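Packing bench notebook: bags into trays
Mon 17 June, written up by Fotini Papadakis

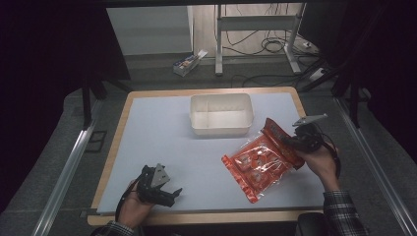
Bench 2, red bag in the right-hand gripper, tray still to fill.

Spent most of the day on the bagged goods for Movden, which I'd been putting off, I admit. The bags slide about far more than the cartons did, and a corner grip lets the whole thing swing. Jui-lin takes them nearer the middle and gets a calmer lift, so I've been copying her (badly, but improving!). Our target for the week is 600 passes between the two of us and I think we'll get there if the cables behave.

Long chat over tea with Hiu-tung, who has packed by hand here for years and wanted to know what becomes of her line once the arms go in. I told her what Vimala told me: the night shift goes first, in November, and the day packers move to checking and mixed orders. She wasn't altogether convinced and I can't blame her. She did say her wrists wouldn't miss doing up to 700 bags a shift. I've asked whether she might come and show us how she does it, as she's quicker than either of us.

To do: softer pads for the left jaw, ask Siu-ming about a lower chair, try the tray turned sideways.

Filed under: Shop floor / Trials & handling
Questions to the Balla packing team | © Balla | Back to top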